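Fouad Ghanem
April 2021

The old Sterholm cannery office is going on the county register of historic places. The vote was last night and it passed. Short thread for anyone who hasn't followed it.
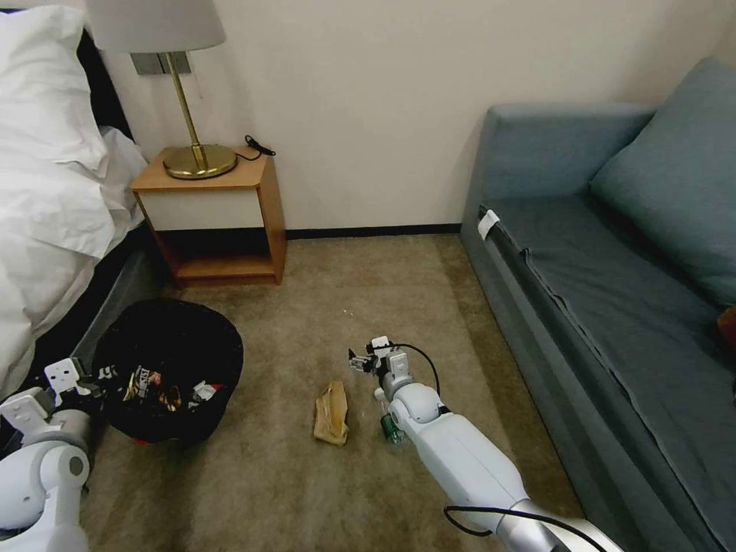

Vol. 8, No. 38

That's the newsletter issue with the full nomination text, if you want the long version. The library has copies at the front desk.

The listing covers the outside of the building only: brick, windows, loading door. The owner can still change the interior without a review.
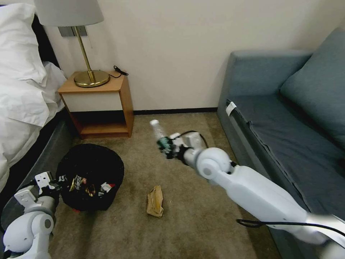 The Mahrous family sent in payroll books and letters, and those helped a lot. We had very little on the years before the fire.

Next is the marker. The foundry wants a $200 deposit and the text can't run over 200 characters, so my draft has to get shorter.
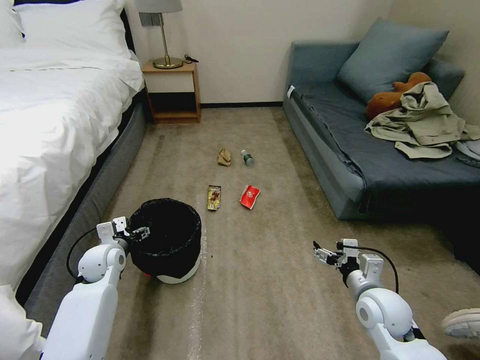
If the wording is approved in time, the marker goes up in June on the Vidska Street side. Send me corrections on names or spellings before then.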